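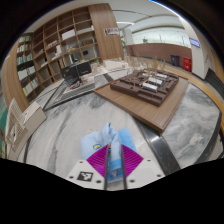
Gripper pose drifts when I fold cloth on a marble table -- is it my mask or the SLAM?

Posted by marbletop in Perception and Tracking

Hello all. I'm trying to train a cloth folding policy from hand-held gripper demos and I've got stuck on the dull bit before the training even starts, so I'd love some help.

The pipeline is fisheye video in, visual SLAM to get the gripper path, then Rustach to cut it all up into episodes. Rustach is happy with most of my kitchen recordings. The ones from the model room at Ellovbridge are another story. While I'm reaching for the cloth the path looks lovely and smooth, then as soon as I lift it the pose slides sideways, and in the worst episodes it jumps by 11 cm in one go. My hand definitely isn't doing that!

I've masked out the fingers and the mounting plates, and nothing else. My keypoint limit is 400 per image, which I picked in February for a much smaller room and never looked at again (I know, I know).

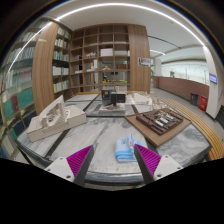 Cloth down, fingers open. No trouble with tracking in this part.

My first guess was the table, with all that veining and the shiny rim. My second guess was the cloth, as it moves with the gripper once it's held. Do I need to mask the cloth as well, and if so, how do people do that when it changes shape all the time? I'd rather not paint it by hand in every single image.

One more thing in case it matters: I build the map from the same recording I then localise in. Is that daft?

Posted by loopclosure_lou

Not daft, but I'd stop doing it. Make one slow mapping pass with nothing in the gripper, save that map, then localise every demo against it. Go round the table, tilt up and down a bit, and come back to where you began so it can close the loop. That alone fixed most of my jumps.

On the cloth, yes, I'd say it's the main suspect. When it's held up between the fingers it takes up a good chunk of the middle of the view and it's the one thing that stays still relative to the camera. The tracker sees a lot of points that haven't moved and decides that you haven't either. Your pose slide starting at the lift fits that very well.

You don't need a perfect outline. I use a plain colour threshold, grow the result by 6 pixels and throw away any keypoints inside it. Pale blue against grey stone ought to separate all right, though watch for blue spines in the bookcases, or you'll be throwing away good points too. I limit my threshold to the area near the fingertips for that reason.

Also, raise that keypoint limit! With a view this wide you want points on the shelves and books at the back. Turn on the grid option so they get spread out and don't all land on one busy patch. 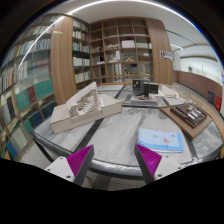

Loads to track behind the table, if the point limit lets you reach it.

Posted by halfpint

try Bouvier instead, worked for me

Posted by gantrygoat

Bouvier is fine but I don't think swapping tools helps if the bad points are still going in. It had the same slide on my towels.

I'd look at the glass-fronted bookcase on the left before blaming the marble. Veins are painted on the world, so to speak -- they stay put. Reflections don't, they shift as you shift, and the shiny rim will do it as well. Plot your keypoints over the video and colour them by reprojection error. If the red ones sit on the glass or the rim, that's your answer, and if they sit on the cloth then Lou's right and I'll keep quiet.

Two settings worth checking. Is your fisheye calibration for the same resolution you're feeding in? I once spent 2 evenings on a drift that came down to a resized video and an old calibration file. And is the IMU time offset set? Brestis will estimate it from a short waggle at the start of a recording. A wrong offset hurts most on quick moves, and I bet you lift faster than you reach.

Posted by marbletop

Thank you both (and halfpint, I suppose). Plotted the errors just now and most of the red is on the cloth, with a smaller streak along the rim. Calibration is the right size, I checked. The time offset was set to zero, oops.

Going to do the separate mapping pass and the threshold near the fingertips first, then run the waggle through Brestis. Lou, do you drop the masked points before or after matching?

Posted by loopclosure_lou

Before. Mask at extraction, so they don't eat into your point limit.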